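List home | Threads | Search | Log in

Re: [merwood-makers] Arm overshoots on the reach

Ghazal Hassanpour wrote:
> Mine sails past the target by over 2 cm and then looks pleased
> with itself. Is it the Tenari driver or me?

Probably you, Ghazal, but it was me first. I had the speed at 50 percent with the smoothing off. Dropping it to 16 cured most of the lunge. The rest was a loose bolt at the base, which I'd blamed on software for most of February. 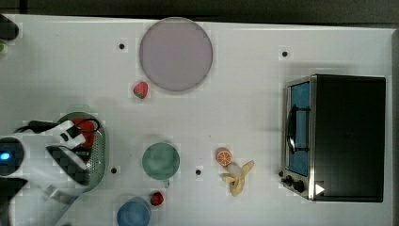

Gripper over the green colander, toaster oven at right.

The colander is still my worst case. Perforated sides, metallic rim, and my depth readings treat it as a rumor. I now come in from straight overhead and close slowly. The strawberries are easier and the banana has its own folder of logs.

Config is on the shop drive under Dralthorpe. Please don't rename it.

Comments (2)
mansour_fan: Check the bolt first. Always the bolt.
tk: 16 is still too fast for mine.

Recent threads
Cable routing at the wrist
Bench booking
Spare finger pads wanted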